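Session 4: Showing the Arm What You Mean
Notes by Ishbel Dalgleish, Teoh Building, Dreltdale

Reading before lab: Gramar handout, sections on leader arms and hand guiding. Yes, both.

There are two ways to give a demonstration. You can take hold of the arm and move it yourself (hand guiding), or you can drive it from somewhere else (remote control). Hand guiding feels natural and puts your elbow in every shot. Remote control keeps you out of the way and makes you feel you're wearing oven mitts. Pick your humiliation.

The Sallis set from July has 81 demonstrations of the pencil task. We threw out 18. Most of those had a long pause near the cup while the operator thought about life. A policy trained on pauses will learn to pause, and it will be very good at it.

Rules for your own recordings:
Start from the same rest pose.
Approach slowly, close once, lift.
If you fumble, finish the recovery, then mark it as a recovery.
Don't chat to your partner mid-grasp.

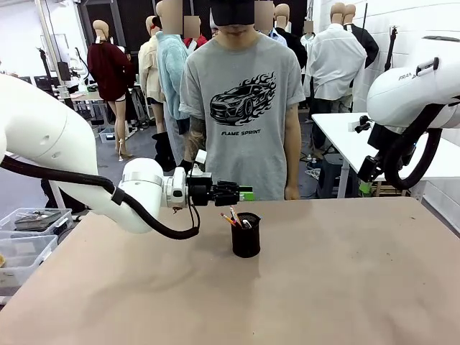
Vary where the cup goes, and which way the pencils lean. Last year one pair recorded 41 episodes with the cup on a single piece of tape, and their robot became a world expert on that piece of tape.

Due next session: 10 clean episodes per pair, plus a paragraph on your worst one. Keep the paragraph under 700 characters. Blaming the gripper uses up the first 100.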